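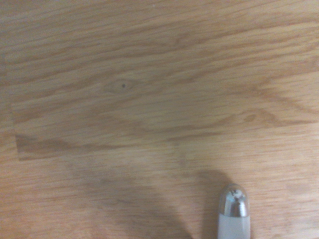

## Finally read The Lamp at Rinolthorpe

I finished it last night at 2 a.m. and I've been wanting to talk about it all day, so you get a blog post!

It's a short comic novel by Valdemar Ragnarsson, 97 pages in my copy, and the whole plot is that a retired schoolteacher named Pornel decides he has inherited a lighthouse. He hasn't. He has inherited a letter from a cousin who once rented a room near one. But he packs up his house, says a grand goodbye to everyone on his street (two of them were only out getting the mail), and takes the train to Rinolthorpe to begin his new life by the sea.

Rinolthorpe is 17 miles inland.

I laughed so hard at the chapter where he asks for directions to the coast and gets invited to a funeral. He stays for the lunch, gives a speech about the dead man, whom he never met, and the widow likes it so much that she asks for a copy! Ragnarsson never winks at you either. Pornel is completely serious the entire time, and I think that's why it works so well on the page.

The last part is quieter. He does reach the lighthouse, it belongs to somebody else, and the keeper lets him carry the oil can up the stairs. I read those few pages three times. I won't say what he writes home about it, but go slowly when you get there.

My one complaint is the middle stretch with the lawyer, which repeats the same joke about the missing stamp until you want to mail the thing yourself.

Mathias Stöckli did the translation and it reads beautifully, with lots of short, plain sentences and some wonderful insults ("you unbuttered man" is my favorite). He has also translated Mabula, the longer one, 300 pages and supposedly much sadder. I've ordered it and I'm hoping to start in October, once I get through the pile by the bed.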